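4　開示時期と弁護準備の関係

4.1　分析の対象

本節では、公判前段階における証拠開示の時期が弁護人の準備活動に及ぼす影響を検討する。対象は、Citbridge地区およびRiviere地区の第一審裁判所に係属し、公訴提起後に弁護人が選任された自白事件および否認事件である。両地区の手続規則は共通の母法に由来し、開示義務の範囲に関する条文もほぼ同文であるが、開示の期限に関する定めが異なる。Citbridge地区では、弁護人の請求を受けた日から14日以内に検察官が請求証拠以外の資料を開示する義務を負う。Riviere地区の規則には確定的な日数の定めがなく、「遅滞なく」との文言が置かれているにとどまる。

標本は、両地区の事件管理簿から無作為に抽出した100件である。抽出後に併合または移送が判明した10件については、開示の起算点を一義的に定めることができないため、以下の分析から除外した。少年事件および略式手続により終結した事件は、抽出の段階で母集団に含めていない。

事件情報の取得には、両地区が採用する事件管理システムClakonの出力データを用いた。Clakonは、請求書の受付日、開示書の発送日、閲覧の予約日を個別の項目として記録する。ただし、発送日と弁護人の受領日は区別されておらず、郵送による開示では両者の間に数日の差が生じうる。本稿では発送日を開示日とみなした。この処理は開示日を実際より早く見積もる方向に働くため、遅延の程度は過小に評価されている可能性がある。データの最終更新日は2024年2月16日であり、同日以降に訂正された記録は反映していない。

4.2　変数の定義

「開示所要日数」は、弁護人による請求書の受付日から、当該請求に対応する最後の開示書の発送日までの暦日数とする。請求が複数回にわたる場合は、初回の請求に係る部分のみを計測の対象とした。追加請求は、初回開示の内容を踏まえて行われることが通常であり、これを合算すると弁護活動の積極性が所要日数を押し上げるためである。

「準備期間」は、最後の開示書の発送日から第一回公判期日までの暦日数とする。期日が変更された場合には、変更後の期日を用いた。もっとも、期日の変更自体が開示の遅れに起因する事件も含まれており、この定義では遅延の影響の一部が準備期間の延長として現れる。この点は4.4で改めて検討する。

「防御上の申立て」には、証拠能力を争う申立て、証人尋問の請求、鑑定の請求および供述調書の任意性に関する主張を含めた。保釈の請求は、証拠の検討を前提とせずに行われることが多いため除外した。申立ての成否は問わず、書面が裁判所に提出された事実のみを計上している。

図1　作業台上の弁当箱と2本のアーム
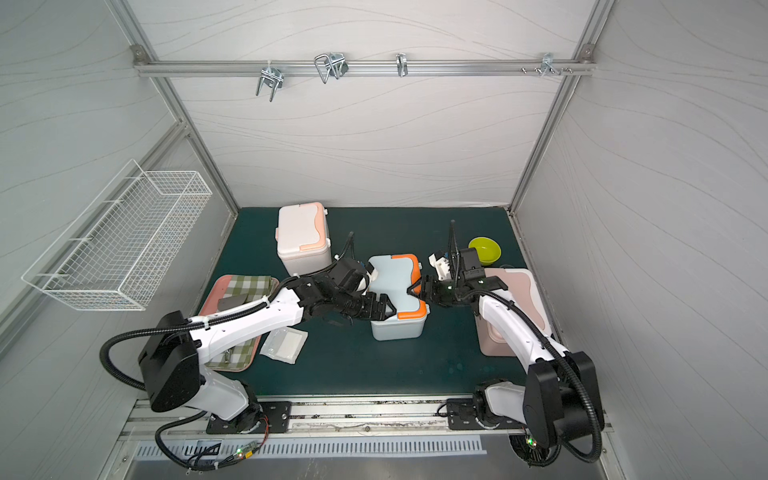

身柄拘束の有無は、公訴提起時点の状態によって区分した。拘束中の被告人については、接見に要する時間が準備期間を実質的に圧縮する。特に、開示された録音録画媒体を被告人とともに確認する必要がある事件では、施設側の機材の使用時間に制約があり、開示日から現実に内容の確認が可能となる日までに相当の間隔が生じる。この間隔を直接に示す記録はClakonに存在しないため、拘束の有無を統制変数として投入するにとどめた。

罪種は、財産犯、身体犯、薬物犯およびその他に区分した。複数の訴因がある場合は、法定刑の最も重いものに従った。弁護人の選任形態については、国選と私選を区別し、選任後に形態が変更された事件は変更後の区分に含めた。

4.3　結果

開示所要日数は、期限の定めのあるCitbridge地区において短く、かつ分散が小さかった。同地区では所要日数が期限の直前に集中する傾向がみられ、期限が上限としてだけでなく、事務処理上の目標値としても機能していることが窺われる。請求を受けた直後に開示された事件は少なく、資料の量が限られる単純な財産犯であっても、期限に近い日に発送された例が多い。

Riviere地区の分布は右に長い裾をもつ。所要日数が特に長い事件は薬物犯に偏っており、鑑定書の完成を待って資料を一括して開示する運用が影響していると考えられる。同地区では、一部の資料を先行して開示した記録が乏しい。手続規則は分割開示を禁じていないが、開示書の様式が一括開示を前提としており、分割した場合には目録を改めて作成する必要がある。

防御上の申立てが行われた事件は、両地区を合わせて33件であった。申立ての有無を従属変数とし、準備期間、罪種、身柄拘束の有無および選任形態を説明変数とするロジスティック回帰を行ったところ、準備期間の係数は正であり、準備期間が長い事件ほど申立てが行われやすいという関係が認められた。選任形態の係数は小さく、符号も推定式によって変動した。国選弁護と私選弁護の差を論ずるには、標本の規模が不足している。

準備期間と申立ての関係は線形ではない。準備期間が極端に短い事件では申立てがほとんどみられず、一定の長さを超えると増加がみられるが、その後は横ばいとなる。短い側の事件について訴訟記録を個別に確認したところ、弁護人が期日の延期を求めることなく公判に臨んだものが大半を占めた。延期の申出が記録に残らない形で行われ、裁判所との事前の調整で処理された可能性は否定できない。

なお、公判調書の文字化にはLostumを使用した。Lostumによる自動書き起こしには、証拠番号および人名の誤認識が含まれるため、申立ての該当性を判断する箇所については原調書との照合を行った。照合の結果、任意性の主張が単なる事実関係の争いとして転記されていた箇所があり、これを修正したうえで計上している。

4.4　考察

以上の結果は、開示期限の明文化が所要日数の短縮と関連することを示すが、両者の因果関係を直ちに裏付けるものではない。Citbridge地区では、期限の導入と同じ時期に検察庁の証拠管理部門が再編されており、二つの要因の寄与を本稿のデータから分離することはできない。再編前の記録は紙媒体で保管され、受付日の記載がない請求書も含まれるため、導入前後の比較には別途の資料調査を要する。

内生性の問題も残る。争点の多い事件では、弁護人が早期に広範な開示を請求し、裁判所も第一回公判期日を遅く指定する傾向がある。この場合、準備期間の長さは申立ての原因であると同時に、申立てが予想されたことの結果でもある。期日指定の際の打合せ記録を用いれば予想の有無をある程度把握できるが、当該記録の作成は裁判体の裁量に委ねられており、両地区で保存の状況が異なる。

制度論としては、期限の起算点をどこに置くかが問題となる。請求書の受付日を起算点とする現行の方式は明確であるが、弁護人が請求の対象を特定できない段階では期限が進行しない。検察官の保管する資料の一覧表が先行して交付されない限り、請求の特定は推測に頼らざるをえず、初回請求が抽象的なものとなる。抽象的な請求に対しては補正が求められ、補正後の書面の受付日が新たな起算点として扱われた例もRiviere地区にみられた。このような運用の下では、規則に日数を定めるだけで準備期間が確保されるとは限らない。

一覧表の記載の程度についても検討の余地がある。標目のみの記載では、供述者の同一性や作成時期が判明しない資料が残る。他方、内容の要旨まで記載を求めれば、作成に要する時間が開示の遅延を招き、第三者の私的な情報が一覧表を通じて伝わるおそれも生じる。標目、作成年月日および作成者の官職を必要的記載事項とし、供述者の氏名については裁判所の許可により秘匿を認める方式が、両者の調整として考えられる。

期限違反の効果については、両地区の規則に明文がない。裁判例は、遅れて開示された証拠の取調べ請求を直ちに却下せず、弁護人に追加の準備期間を与えることで不利益を回復するとの立場を採る。拘束中の被告人にとっては、期日の延期がそのまま拘束期間の延長となりうるため、この救済は十分とはいいがたい。開示の遅延を保釈の許否の判断における考慮事情と位置付けることができるかについては、次節で裁判例を整理したうえで論ずる。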